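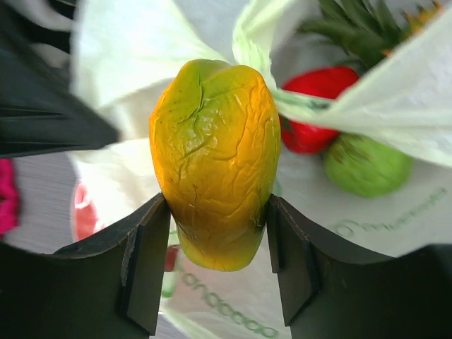
Can a Robot Do My Chores Yet? Your Questions, Answered

Last updated February 12, 2024

We get a lot of mail on this subject, much of it from people who have just watched a very exciting video and would like to know when they can stop unpacking groceries. The answers below come from our own small workshop at Stulum and from the many readers who have written in with experiences of their own. We try to keep them up to date, and we do read everything you send (even the long ones, perhaps especially the long ones).

So, can I buy a robot that puts the groceries away?

Not one that we would be happy to leave alone in the kitchen, no. There are machines that will pick up a piece of fruit, and some of them do it very nicely, but putting groceries away is a whole string of jobs run together. Somebody has to open the bag, find the eggs, decide that the bread goes on top of things and never under them, and remember that the bottom shelf of the fridge is already full. We can get each of those steps working on a good day. Getting them all to work in a row, on the same afternoon, is where we still spend most of our time.

Why is fruit such a popular test?

Partly because it is cheap and you can eat the results! But it is also a very fair test. A mango is oblong and a bit slippery, an old one wrinkles and goes soft in places, and no two are quite the same size. A box of crackers will forgive you for grabbing it badly, and a ripe mango will not. Two fingers with flat pads can hold one upright perfectly well if they close in the right place, and finding that place is most of the job.

Is it the hand or the brain that holds things up?

A little of both, and you will hear different answers depending on whom you ask. For plain lifting and carrying, a simple two-fingered gripper gets you further than most people expect. Where it starts to struggle is anything that wants a fingertip: peeling off a sticker, untying a knot, feeling whether an avocado is ready. The thinking side has come along quickly in the last few years, though it is still easily thrown by an object it has rarely met.

What about plastic bags?

Oh, the bags. Thin plastic film is the thing our readers complain about most, and we sympathize. It folds, it shines, it is half see-through, and it drapes itself across whatever you were hoping to pick up. A machine looking at a lime behind a strip of plastic has to work out where the fruit ends and the bag begins, and it often guesses wrong. If you are trying this at home, start with a paper bag or an open bowl and save the plastic for later.

How often does it work, in plain numbers?

In our July trials we asked the arm to make 217 picks from mixed bags of groceries. It managed some 70 percent of them on the first try. Of the ones it missed, 28 were cases where it closed on the bag along with the food – a very human mistake, if you have ever unpacked in a hurry. Please don't read too much into one workshop's figures. A different kitchen with different light would give you different ones.

Does it bruise the food?

It can. We turned the grip force down after the first round of peaches, and then had to turn it up a touch again for the pineapple, which is heavy for its size. The Fisix pads we use now are a good compromise, but there is no single setting that suits a strawberry and a melon both. We keep 3 presets and choose between them by hand, which we admit is a bit of a cheat.

Which chores are closest to being ready?

Vacuuming has been with us for years, of course. After that we would say clearing a table of sturdy things, sorting recycling that has already been rinsed, and carrying a basket from one room to another. Laundry folding looks wonderful in demonstrations and takes a very long time in person.

Is it any better on the shop floor?

Yes, quite a bit. A packing line can be arranged to suit the machine, with the same crate in the same spot all day long, and a household cannot. Our friends at Surna, who pack produce for small grocers, have arms doing the steady work and people doing the fussy work next to them, and both seem to get along. The people still handle anything soft.

How much looking after does one of these need?

More than a dishwasher, less than a puppy. You wipe the pads, you check the cables, and every so often you recalibrate the camera when someone has leaned on it. Plan on a short session each week and a longer one whenever you move the table.

Should I wait, or get something small now?

If you want the chores done, wait, and spend the money on a good vacuum. If you enjoy tinkering, a small tabletop arm is a lovely thing to own and you will learn a great deal from it. The Sivakumar starter guide on our downloads page walks you through the first few weekends, beginning with foam blocks and working up to lemons.

My question isn't here. Where do I send it?

Use the contact form at the bottom of any page and put "Chores" in the subject line. Tell us what machine you have, what you asked it to pick up, and what it did instead. We usually reply within a week or two – longer if we have to go and buy the same fruit to try it ourselves.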